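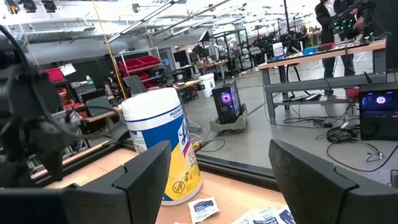 The case for the single wipe has always been made by people who sell single wipes. Each one comes sealed in its own foil, it fits in a shirt pocket, and it will still be good in August. Fine. But a canister of Lysol wipes, the kind with the white lid and the word KILLS across the label, does the same chore on the same tabletop, and the little blue-and-white packets lying in front of it start to look like a lot of wrapper for very little cloth.

Wendy Tapley buys supplies for Cabrera, a shared workshop with 12 benches. Last year she ordered 1615 packets. "They went into every drawer we have," she says. "Then we couldn't find one."

Her answer was sorting: colored baskets, shallow trays, a place for each kind. I have my doubts. A basket costs money too, and small flat packets slide out of any pile you make. 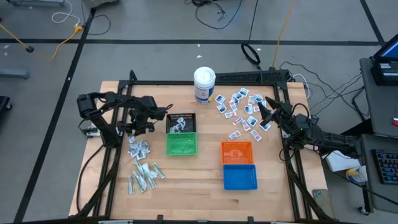

Tapley's colleague Harsh Sengar is more hopeful. He wants a green basket for one kind, orange for another, and anything crumpled set aside until someone checks the seal. It took him three tries to get people to agree on the colors, and he admits the labels haven't been written.

Ask him why the workshop doesn't just buy more canisters and he says the last wipes in a canister dry out. Maybe so. I'd still like to see how many of those packets ever get opened.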